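Teaching the Arm at Home: Your Questions

I get a lot of the same emails about the kitchen tasks, so I've put my answers in one place. Ciarán Moynihan read it over and made me take out most of the swearing. 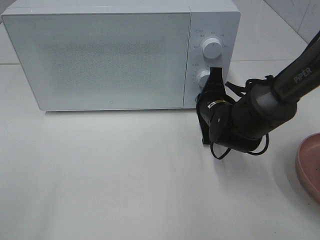
Do I need to know how to code?

Nope! If you can hold a controller and stay patient for an hour, you're fine. I do the setup on a laptop once, and after that it's all hands.

Should I move the arm by hand or drive it remotely?

I use both. For big, slow moves (reaching over to a shelf, say) I just grab the arm and walk it through. For anything fiddly, like a microwave dial, I drive it with a second arm from across the table – my own hand gets in the way otherwise, and then the camera learns my knuckles.

Why are dials so hard?

Because you have to come in square. If the fingers are a little off, they slide around the knob and you end up pushing the microwave into the wall. I line up first, stop, take a breath, then close the gripper. Go slower than feels natural.

How many demonstrations do I need?

I start with 50 and see how it does. If it's hopeless at 50, more of the same won't save it, so look at your camera angle. My best dial-turning run had 600, and my whole collection stands at 1,956 keepers out of 2,070 tries.

What do you do with the bad ones?

If I fumbled and recovered, I keep it. If I dropped something or bumped the table, out it goes. Ita Hegarty keeps everything and tags it instead, and we've been arguing over that since December.

Does everything have to be in exactly the same spot each time?

Please don't! Nudge the bowl, start the arm from a different place, turn the dial to a different setting before you begin. I didn't do this for my first batch and had to redo the lot.

Do you run the microwave while you're recording?

No. Mine stays unplugged for dial practice. An empty microwave shouldn't be running, and I'd forget.

My cables keep snagging. Help?

Leave enough slack for the wrist to turn all the way, then move it through its full range by hand before you record anything. I check again after every break.

Can I send you my recordings?

Sure, but send three or four first – my inbox is small.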